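Home Projects Journal Search this site Go

Home | Student Work | Textiles | Housing | Contact

Folding Small: What I Learned From a Pile of Clothes That Wouldn't Behave

Final project report, Intro to Textiles and Home Care

When we got the assignment to "study one household task closely," half my class went straight for cooking. I picked folding laundry, mostly due to the fact that I live in Fillodside, the dorm with the tiniest closets on campus, and my dresser drawers stopped closing sometime in January. I figured I'd get a grade and a working dresser out of the same project (I got the dresser, anyway, and we'll see about the grade!).

My question was pretty simple. Does the way you fold a piece of clothing matter more for some garments than for others? I had a hunch that T-shirts are easy and everything else is trouble, but I wanted to go through a real pile and take notes on each piece as I went.

The pile was 37 pieces, all clean, all from my own room. I sorted them into plain shirts, pants, sweaters, and a last group I labeled "oddballs" in my notebook. Oddballs were anything with trim, a weird shape, a slippery feel, or two kinds of fabric sewn together. Every piece got folded 3 times, once with the flat fold my family uses, once with the upright file fold, and once rolled. Then I put each one in the drawer, pulled it out the next morning, and wrote down how it looked.

I'll start with the boring part. Plain shirts did fine with everything. The file fold won for space, and rolling won for speed once I got the hang of it. Pants were nearly the same story, except that rolled jeans make a log so fat that you lose whatever room you saved. Sweaters hated being rolled. One of mine popped open every single time, like it was stretching after a nap.

The oddballs are where I spent most of my time, and where my notes get long and kind of cranky. The trouble starts before you even make a fold. A plain shirt lands more or less shirt-shaped when you drop it, and you can see right away where the corners want to go. Red-and-white pieces with bands and stripes along the hem were a whole different thing, with the trim peeking out in one spot and tucked under in another.
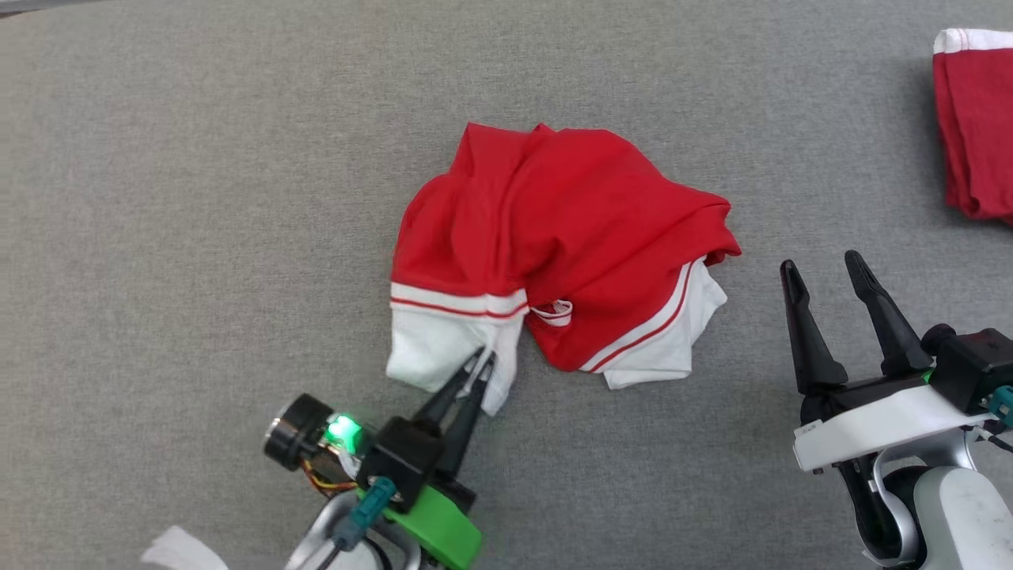
Figure 1. Red garment with striped white trim, bunched up on gray fabric.

With a piece like that, I found the best first move is to forget about folding and go find the hems. I pinch a bit of the white trim, pull it out gently until I can see the stripe running straight, and do the same with the next section. The stripe turned out to be a great guide! If it curves, the fabric underneath is still bunched. If it runs straight, you can smooth the rest with your palm and be done in a couple of passes. I started using stripes and seams this way on everything, even pajama pants.

The surface matters too, which I hadn't planned on testing. I began on my desk, and light fabric slid all over the place. Moving to a woven blanket helped a ton. The cloth grips a little, so one side stays put while you work on the other. My notes for the desk sessions say "slid again" so often that I quit writing it and just drew a squiggle.

For the space part, I measured the inside of my top drawer and worked out 2,742 cubic inches. File folding left me a clear gap at the front, big enough for socks. Flat stacks filled the drawer to the top and I had to push down to close it. I did roll the whole pile one Sunday to compare, and it fit, but the oddballs had come partly undone by the next morning and the trim was creased in places I didn't like.

Problems with my method: I'm one person, I got better as I went, and I always did the flat fold first, so rolling probably looks better than it should. I also never ironed anything, so some creases may have been there from the start. If I did it over, I'd mix up the order and take a photo of every piece before and after.

My recommendation for people in small rooms is to file fold the plain stuff and lay the trimmed or two-fabric pieces flat on top, with the trim facing up so it doesn't get crushed. Do it on a blanket or a towel. My drawer has closed without a fight for three weeks now, and I've started on the closet shelf, where the extra bedding lives. The fitted sheet is going to need its own report.

Related student projects

Harura: A Pattern Book for Beginning Sewers
Drying Racks Compared in the Fillodside Laundry Room
The Mamo Mending Basket
Tovon Shelf: Storage for a Shared Closet
Which Stains Come Out in Cold Water?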